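Handout 11: The restart fault on the Weldu cell

Read this before the practical. You will need your notes on stop categories.

**What happened**

The Weldu arm at Skavthorpe was running a tabletop pick-and-place task with toy food and kitchenware. An operator pressed the emergency stop while the gripper was closed on an object. The arm stopped as it should. The trouble came later, at the reset. When the button was released and power returned, the arm moved 180 mm sideways before anyone had pressed start.

No one was hurt. The operator's hand was over the table at the time, reaching for the object in the jaws.

**What the gripper was doing**

The Meron gripper holds its last commanded position when it loses its signal, so a stop does not drop the load. The jaws stay closed on whatever is between them, and the controller goes on reporting "object held". For the toy ketchup bottle this does no harm. For a finger it would.

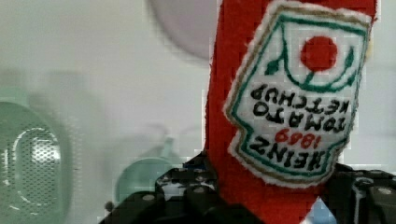 One objection raised at the review was that a gripper which opens on every stop is no safer, as a heavy part would then fall on whoever is nearest. The choice has to be made for each load, and it has to be written down.

**Cause**

The Prakent planner sends moves in batches. On a stop, the arm controller cleared its own queue, but the planner kept the rest of its batch. At reset the planner saw "object held" and "power on", took this to mean the last pick had succeeded, and sent the next move. The gap between power and motion was around 200 ms – too short for a person to react.

Two faults are present here, and you should keep them apart in your answer:

- Releasing the stop was treated as permission to move.
- An old gripper signal was accepted as a new one.

**Working area**

Everything on the table is within reach of both the operator and the arm. Objects are often reset by hand between runs, with the arm powered.
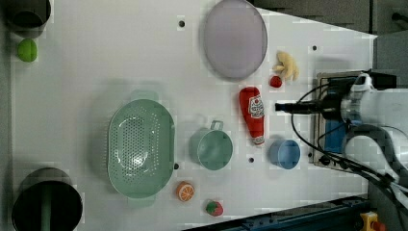
The repair was made in the arm controller. A reset now restores power only, and a separate start command is needed before any move. The planner throws away its batch on a stop and ignores gripper signals older than 80 ms.

**For the practical**

1. Draw the sequence from button press to first movement, before and after the repair.
2. Mark each point where an old signal could be accepted.
3. Write the reset procedure as an instruction for a new operator, in plain words. Say how a person with a trapped finger would be freed – the repair does not deal with this.

Bring the drawing on paper.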